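Module Entretien du linge, Taston
Fiche 5 : chargement et déchargement du lave-linge
Responsable : Said Hegazy

1. Chargement
Ouvrir complètement le hublot et répartir les textiles foncés sans tasser.

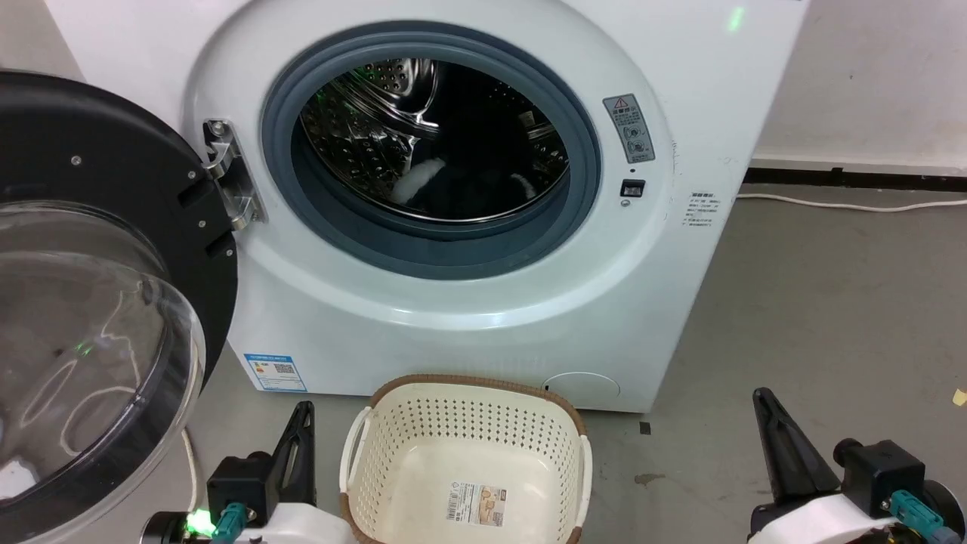
Fig. 1. Hublot ouvert, linge foncé dans le tambour.

2. Déchargement
Placer la corbeille au sol, sous l'ouverture. Vider le tambour, puis essuyer le joint. Laisser le hublot entrouvert 10 minutes.

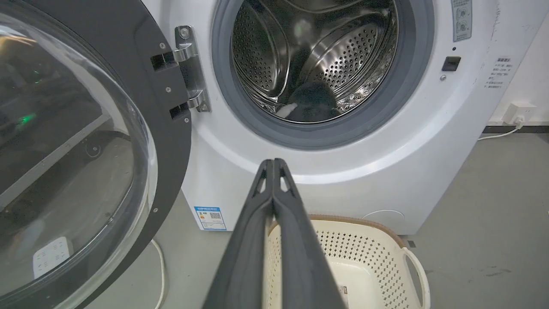 3. Travail à rendre
Relever les consignes de l'étiquette d'avertissement.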